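Simulation week on the Gemanier build

3 October 2022

The real arms are still in pieces on the bench at Plaver, the shared workshop in Erolville where I rent a corner. Two wrist bearings are on back order, so I spent my evenings on the software side.

Iker Nieto lent me his desktop, which renders a lot faster than my laptop. I built a small white room with a marble counter and put in a desk organizer and two cups. The job is to pick up a cup by the rim and keep it clear of everything else.

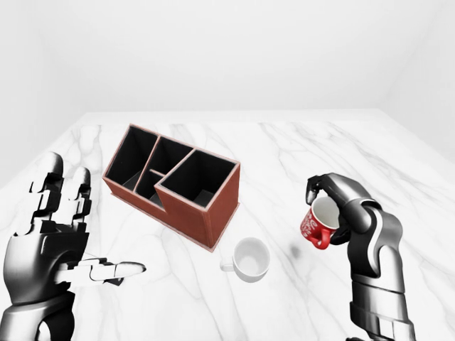

Right hand holding the red mug over the counter, left hand open.

Most of the week went into the finger joints. My first settings were too stiff and the fingers bounced off whatever they touched. I lowered the stiffness from 66 to 30 and left the thumb alone – it has its own motor and its own file. I logged 712 runs after that change and still have most of them to go through.

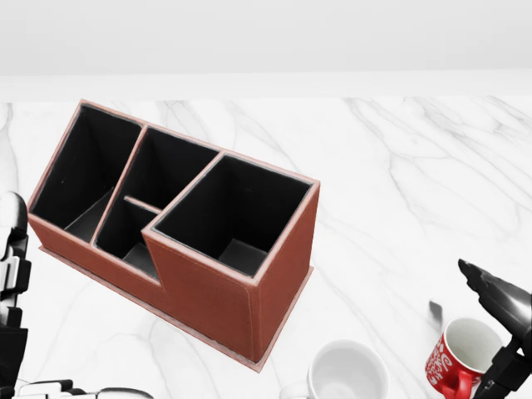 Camera placement is the next thing I need to settle on Gemanier. I have one mount printed and would like to avoid printing a third version. The closer view is good for the organizer, and I can see down to the floor of the tall compartment on the right. It is worse for the cups, with the bottom of the red mug out of view and only the top of the white one showing. I may tilt the mount down and give up some of the back wall, which I don't need anyway.

The bearings should ship this week. The new mount takes 62 grams of filament and I have that much left on the black spool, so I'll print it while I wait.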